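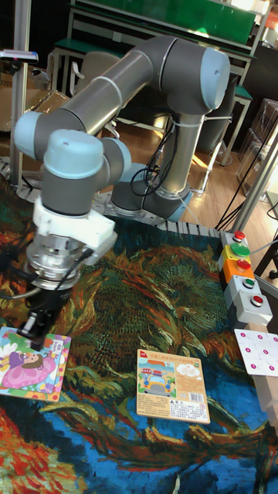
Two-finger gripper at a puzzle board, arm on the metal table

Setitz teaching kit for six-axis arms

Setitz is the teaching kit we supply for small six-axis and collaborative arms. It lets a person show the arm a task, either by guiding it by hand or by driving it from a remote handset, and saves each run so that it can be played back, edited or used to train a control policy. It is made by Telludness and works with most arms that have an open motion interface. Please ask before ordering if you are unsure about yours.

What comes in the kit

Handset with enabling switch and 2 m lead
Recorder unit, 1000 GB storage
Wrist adapter and fixing screws
Erinico software, licence for one arm
Printed set-up guide

The arm, gripper, table and task objects are not included. Cameras can be bought separately or you can use your own.

Teaching by hand

Hold the enabling switch and move the wrist where you want it. The recorder stores joint positions and gripper state for as long as the switch is held. Let go and the recording stops. Hand guiding suits slow work with few turns, such as lifting a flat box from one side of the table and putting it down on the other. Keep your hand above the gripper and away from the fingers.

Hand guiding needs an arm with a free-drive mode. If yours has none, use the handset.

Teaching by remote control

The operator moves the handset and the arm follows. Scaling can be set from the menu, so that a large hand movement gives a small one at the fingertips. We suggest starting with a low scale for thin objects, where the fingers have to come down close to the table top. The gripper opens and closes from the trigger.

Remote teaching keeps the operator's arms out of the camera view, and most customers who train policies choose it for that reason. It does take longer to learn. Allow an afternoon for a new operator, and expect the first few runs to be thrown away.

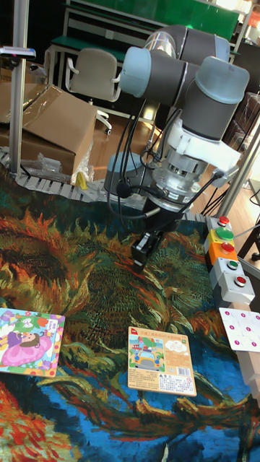 Gripper open above the mat, with puzzles and button boxes set out for teaching

Choosing objects

Any object the gripper can hold safely may be used. Flat packages and boards are good practice for approach height. Push buttons are good practice for straight downward moves, and a stack of them in different colours lets you record several short tasks without clearing the table. A patterned mat under the objects makes the job harder for a vision system. Start on a plain surface if this is your first project, then add the mat.

Recording and playback

Each run is saved as a separate file with a name, an operator and a note. Runs can be trimmed at both ends in Erinico. Playback speed is limited to 70 per cent of the recorded speed until a run has been checked and marked as approved. After that the limit can be lifted by anyone with a supervisor login.

For training, 20 clean runs of one task is a sensible first batch. Move the objects a little between runs – the same layout every time gives a policy that only copes with that layout.

Safety

The kit does not replace your own risk assessment. An emergency stop must be within reach of the operator at all times, and the handset switch does not count as one.

Which version to order

The standard kit covers one arm. Setitz Bravo adds a second handset and recorder for two-arm work, with both sets of runs saved on the same clock. A standard kit can be upgraded to Bravo later, and existing recordings will still open.

Orders and support

Kits are built to order. For prices and delivery times contact Zlata Onyshchenko in sales. Questions about arm models, adapters and file formats go to Natnael Birhane in technical support. Please give the make of your arm and its controller version when you write.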